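Pre-purchase inspection checklist: tabletop pick-and-place cell, Canatix quote
Ralgate site, November 2025. Comments are mine, written against each item.
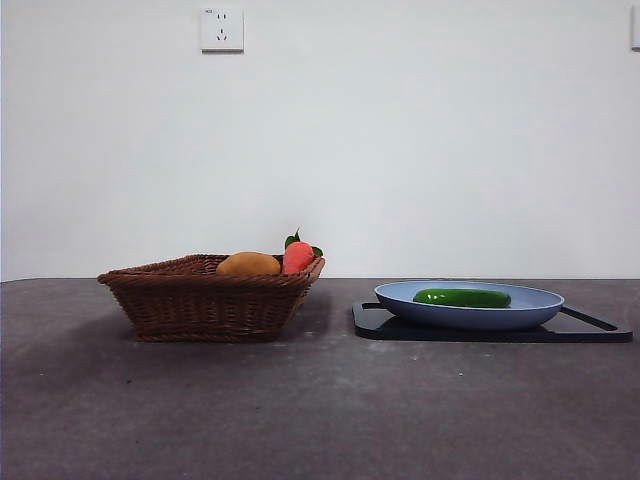 1. Work surface
Pass, with a note. Dark gray, matte, some pale specks and lighter patches. The sales sheet assumes a clean, even background for the vision system. I would like to see that assumption tested on this table before we pay for a new one. Wipe down and recheck.

2. Test items
Partial. The basket, the pale blue plate on the black board and the green cucumber are fine for a first trial. Toy produce does not bruise, leak or roll the way our stock does. Canatix wants to count toy trials toward acceptance. I don't agree to that and have struck the line from our copy.

3. Reflections
Open. The board has a sheen and so does the cucumber. Ask for pick results on shiny items separately from the total. A single combined success rate tells us very little.

4. Basket picks
Open. The red item with the green leaves is tight against the side of the wicker. Vendor demos nearly always use items with space around them. Require picks from against the wall of the basket, and a written limit on how much grip force goes into the weave.

5. Power
Fail until an electrician signs. The wall outlet is well above the table, so any cord from it hangs down the wall toward the work area. The quote lists "standard site power" and nothing else. Price for a proper run at table height is not in the budget. Check rating and ground as well – do not take the rating off the faceplate by eye.

6. Emergency stop
Fail on paper. The quote includes one stop button, on the controller. We need 2, one at each end of the table. The second is an "option" at 223 dollars before fitting. I would not call that an option.

7. Guarding and reach
Open. Polák supplied a reach drawing but it shows a different table depth. Get a corrected drawing. Mark the reach limit on the floor and table with tape before anyone approves a layout without fencing.

8. Table load and anchoring
Open. No load figure for the table in our records. The base plate needs bolts, and the quote says "customer to provide suitable mounting." That is a cost and it belongs in the total.

9. Service contract
Not accepted. 3,367 dollars a year, with response in 31 days. A month of a dead cell wipes out whatever labor saving the proposal claims. Pornar quoted a shorter response but left out parts. Neither can be compared until both fill in the same form.

10. Training
Partial. One session, main shift only. Second shift would be running it from the manual.

Overall: do not release the purchase order. Items 5 and 6 must close first, then 7 and 8. The rest can run alongside. Recheck in January with real produce on the table, and hold the deposit until then – the discount deadline is the vendor's problem.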